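Plodport Parts Room - progress report to the Brongate small grants desk
Thu 21 November

Hello again! I promised you a proper update before the holidays, so I made a pot of coffee and sat down with my notes, my receipts and the spreadsheet, which is now longer than I ever wanted a spreadsheet to be.

The main news is that the sorting is going really well. When I wrote my first report the whole collection was still in coffee cans, cookie tins and a few shoe boxes that had given up at the corners. Now we have 160 drawers up on the long wall, every one of them with a label, and most of them with something in them that matches the label. The running count is 2,156 pieces entered. That covers the pins, pegs, collars, bushings and spacers, plus the bigger half of the screws. It doesn't cover washers. I'm leaving washers until January and I'd like to stay in a good mood until then.

I did change one thing from the plan you approved. I had meant to sort everything by size first and then by shape, and I got through two weekends of that before I saw it was going to make the drawers almost useless to the people who come in. They bring in a broken bit in a sandwich bag and say "something like this, but whole." They know the shape. They hardly ever know the size. So I tipped a lot of it back out (painful!) and started over by shape, with the sizes running left to right inside each row. It cost me time but no money.

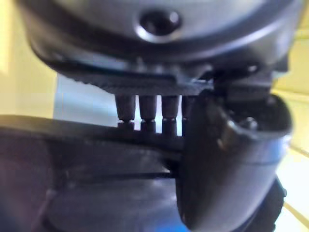 Pins have taken more of my time than any other kind of part, and I'd like to explain where those hours went. I used to have a single drawer marked "pins, short, dark" and thought that was plenty. Then you get in close, and the one on the left has that narrow collar near its lower end, with a slightly wider tip below it, and the next two along have a ring or groove near the bottom and a darker rounded tip. Those are details a person needs if they're trying to match something, and from standing height I'd have missed every one of them. So the pin labels now have three lines: body, what's going on near the bottom, and tip. I've also started giving each kind its own line drawing on the drawer front, and I'm pretty proud of the drawings even though my rounded tips all look a bit like matchsticks.

On to the money. The drawer units came from Golob and were the biggest item by far. They arrived with a few dented runners, which got swapped without any fuss. The label stock is from Nuvus and sticks well, though the ink smears if you handle it in the first minute or so, and I've redone more labels than I care to say. After all that I have $452 left. I'd like to spend it on a decent bench lamp with a magnifier and a second set of calipers, if that's okay with you - the current pair is always in somebody else's hand when I need it.

The open afternoons are settling into a rhythm as well. We usually get around 2 or three people early on, then a rush after the hardware store closes. One man came in for a single shelf peg and stayed until we locked up, sorting spacers and telling me about his boat. I would take ten more of him.

What's still to do:

Washers (January, see above).
The rest of the screws, mostly the very small ones.
Line drawings for the collars and bushings.
A printed index to hang by the door, for people who don't want to use the computer.
Fixing the drawer in the bottom row that slides open by itself.

I did fall behind on the index. I said it would be ready by now, and what I have is a draft with a lot of question marks in it. I'd rather hang it up once the screws are finished than print it all over again, so please look for it with the next report. The receipts are in the same envelope as last time, and if you could let me know about the lamp before the sale ends, I'd be very grateful!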